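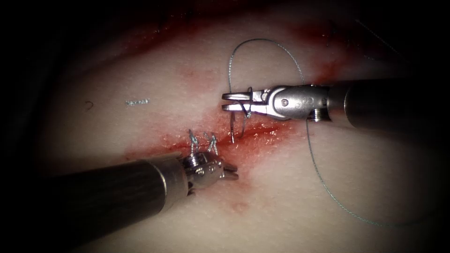 Page 6 of 38

Bench and Cell Forum > Surgical training rigs > Two-arm suturing cell, wrist cable tension and homing

tbarbu_mastton
Posts: 1445

Picking this up from the previous page. We run a two-arm cell at Mastton for suturing on practice pads, with interrupted stitches. The right arm has started to lag on wrist pitch. You command a small rotation with the needle in the jaws and the tip gets there late, then jumps. The left arm is fine on the same program. I've rehomed twice and swapped the drape adaptor. Next on my list is opening up the back end and checking cable tension, unless someone talks me out of it.

vmocanu
Posts: 50

I'll talk you out of it. Swap the instruments left to right first. If the lag follows the instrument, it's the instrument and you bin it or send it out. If it stays on the right arm, look at the drive discs. Takes a few minutes and you don't need a screwdriver.

e_roman

Agree with the swap, but I wouldn't blame the discs straight off. On the Hennessy cell we had the same late-then-jump behaviour and it was dried pad dye in the wrist. The red stuff gets into the pulleys and sets like varnish. We now flush every instrument at the end of the shift and work the jaws and both wrist axes by hand before it goes on the rack.

stoica.e

What are you flushing with? We were told distilled water only at Bernotness and I've stuck to that.

e_roman

Warm water and a neutral enzymatic cleaner, then distilled to rinse, then a drop of instrument lubricant at the pivot. Plain water didn't shift it for us.

vmocanu

I'd leave the lubricant off for practice work. It gets on the thread and your knots slip. We had that argument here in January and took it out of the routine.

e_roman

Never seen that, and we wipe the jaws after. Each to their own.

tbarbu_mastton

OK, did the swap. The lag follows the instrument, so Veronica wins that one. For the record, my check before any instrument goes back on:

1. Open the jaws fully and look along the teeth under the magnifier for thread fibre and dye.

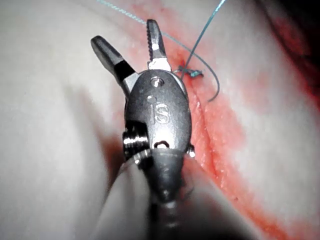 2. Roll the shaft one full turn each way by hand at the discs. It should feel even all the way.

3. Pitch and yaw the wrist to both stops. Any gritty spot, back in the cleaner.

4. Mount it, home it, then run the slow wrist sweep well clear of the pad.

stoica.e

I'd put the sweep before homing, at low current. If a cable is binding you'll find it before the arm drives hard into a stop.

tbarbu_mastton

Our controller won't move an unhomed axis, so that's out for us. Is yours the Brandico one?

stoica.e

Yes. There's a service mode for it.

aurelia_sima

One thing missing from the list is grip force. After a change of instrument we always redo the grip setting with both arms on the same length of thread. Jaw wear differs from one instrument to the next, and the number that held fine on the old one can chew up braided suture on the new one.
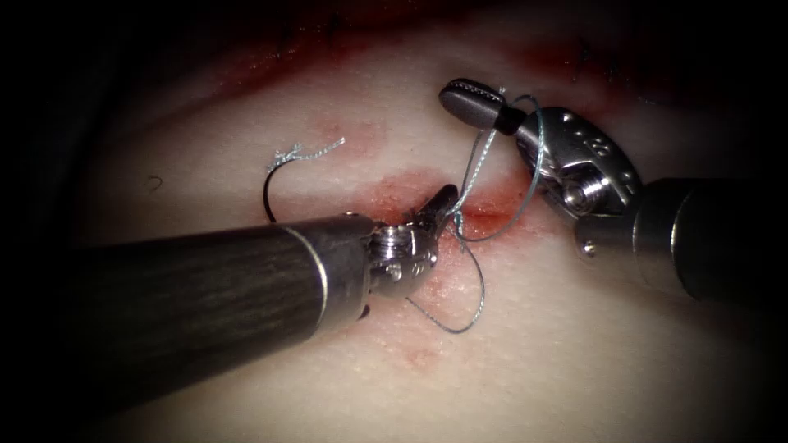
We start low and bring it up a step at a time until the thread stops creeping under a steady pull, then write the value on the instrument's card. It goes with the instrument and stays off the arm's sheet. Tudor, if yours are stored per arm, your left and right settings are the wrong way round since the swap.

tbarbu_mastton

They are stored per arm. I'll move them over tonight before the next run. The lagging instrument is soaking in Emanuel's mix, without the lubricant for now.

e_roman

Give it the full soak and work the wrist while it's under. Post how step 3 feels afterwards.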